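Trosus Drawer Runner Set, Side Mount, Partial Extension

Item 529-T
Made by Mabaso Hardware

Overview
The Trosus is a side-mounted roller runner for small wooden drawers in cabinets, bedside units and desktop chests. Each set fits one drawer and contains 2 cabinet members, 2 drawer members and a bag of screws. The members are handed. Left and right are stamped on the inside face near the front hole.

Specifications
Closed length: 218 mm
Clearance needed per side: 12.5 mm
Load rating: 5 kg per pair, evenly spread
Extension: three-quarter
Material: cold-rolled steel, powder coated
Rollers: nylon on steel pins
Finish: white or brown
Hold-in: sloped rear section, self-closing over the last 30 mm
Removal: lift the front and pull

Sizing
Measure the inside depth of the cabinet from the front edge to the back panel. The runner needs 3 mm behind it. Then measure the opening width and subtract 25 mm to get the outside width of the drawer box. A box up to 1 mm narrow can be packed out with card or veneer behind the drawer member. A box that is too wide will bind and has to be planed or rebuilt.

The runner can't be cut. For cabinets shallower than 221 mm, order the Jemesik short pattern, which uses the same hole spacing.

Fitting
1. Mark a level line on each inside wall of the cabinet.
2. Screw the cabinet members to the line through the slotted holes only, set back 2 mm from the front edge.
3. Screw the drawer members flush with the bottom edge of the box.
4. Hang the drawer and check the gap around the front. Adjust at the slots.
5. Drive the remaining screws through the round holes.

Pilot holes of 2 mm are advised in hardwood. Do not use a power driver on the last turn — the heads are shallow and strip easily.

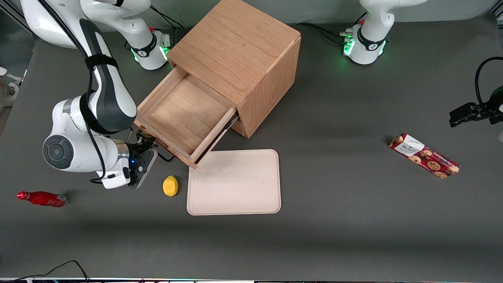 Care
Wipe the tracks with a dry cloth once a year. Do not oil the rollers. Oil holds dust and softens the nylon over time. If a drawer starts to drop at the front, check the front roller pin for wear before replacing the set.

Replaces
Trosus 1st pattern (round-hole type) and Ginell side runners of the same length. The Ginell rear hole sits 4 mm lower and will need redrilling.

Ordering
Sold by the set. Trade packs hold 5 sets in one finish. Fitting questions go to Keabetswe Steyn at the parts desk. Please quote the item number and the inside depth of the cabinet.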